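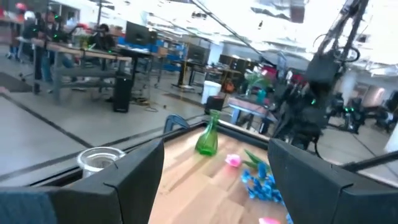
Can an artificial flower look good in a small vase?

It can, if the neck of the vase is narrow and the stem has been cut to the right length. Most people leave the stem as long as it was in the shop, and then the flower leans over and the vase looks too weak for it.

The answer is from Ketill Hallgrímsson, who has arranged artificial flowers since the year 2000, first for hotels and later for the shop Tikero in Plernlow. I visited him because my mother-in-law gave us a big bag of such flowers when she moved to a smaller flat, and I did not know what to do with them. I expected to get a few tips and to be home for lunch. We talked until the afternoon.

He began with the vase, although I had asked about the flowers. "People buy flowers and afterwards they look in the cupboard for something to put them in," he said. "I would like them to do it in the other order." For a beginner he recommends coloured glass, and green is the colour he prefers. A small green glass vase with a narrow neck and a faceted body hides the end of the stem quite well, he explained, and the facets break up the straight line of it. The flared body gives some weight below, so that a large pink flower head does not look as if it will pull everything down.

Clear glass he finds much more difficult. A clear jar with a wide rim is, in his words, "a window to all your mistakes". You see the plastic stems and you see where they were cut. I asked if he would fill the jar with water to make it look real, as I have seen in restaurants. He would not. "The water stands there for weeks and becomes cloudy, and some stems have wire inside which makes rust. Then you have a dirty jar and a flower which is ruined, and it did not need a drink in the first place." He uses clear jars only for short flowers which can rest with the head on the rim, or he puts dry moss at the bottom, packed firmly against the glass.

Then we came to the colours. I told him that I had both pink and bright blue, and that my husband thinks the blue ones are ugly. Ketill did not want to take a side in our marriage, but he had a good deal to say about blue. A single large flower in bright blue is hard to believe, he thinks, while a cluster made of many small petals is easier for the eye, as we know such clusters from real gardens. He likes to put one blue cluster low, near the edge of the vase, with the pink above it and the green leaves between them. "The leaves do the work of keeping the two colours polite with each other," he said. He was a little annoyed when I asked if I could remove the leaves to save space.

The leaves are also the part that he changes most. When they come out of the box they are pressed flat, and all of them point the same way. He takes each one between his thumb and finger and bends it a little, some down, some to the side. If the plastic is stiff he holds it in warm water from the tap first. Boiling water he warned me against very seriously. He tried it once in the kitchen of a guest house in Junthorpe, one July, and the leaves curled up like bacon.

I asked how he works, in what order, because at home I had only pushed things in and taken them out again. He lays all the flowers flat on the table before anything goes into a vase. A wooden table is good for this, he says, as a white one makes all colours look stronger than they will be later in the living room. The vase stands near the middle, and the flowers lie close to it, heads towards the vase, so that he can see them together. He may leave them like this while he drinks his coffee. Only after that he takes the cutter.

The cutting itself goes slowly. He takes off 2 centimetres, tries the flower in the vase, and takes off a little more. "You will cut too much one time," he said, "and this time you will remember." The flowers which became too short he keeps in a drawer and uses for the low positions, where length is not important.

About dust he was less romantic than I had hoped. Artificial flowers collect it, and he gets letters from customers who believed that they would not. He uses a soft paintbrush for the small petals and a damp cloth for the leaves. For the cloth he has a favourite, a cotton one called Jugah, which he has bought for years and which is now hard to find. He does not spray anything on them. The sprays leave a shine, and in his opinion the shine is worse than the dust.

Is there something he still does not like to arrange? He thought about this for some time. Roses, he said finally, as everybody has looked closely at a rose and knows how it should be. He also does not like it when an arrangement stays in the same place for the whole year. At his own home the flowers go into a box in spring, when there is something fresh to pick, and they come back to the window in autumn.

Before I left, he looked into the bag I had brought and took out one pink flower and one blue. The rest, he said, I should put away for now, and start with these.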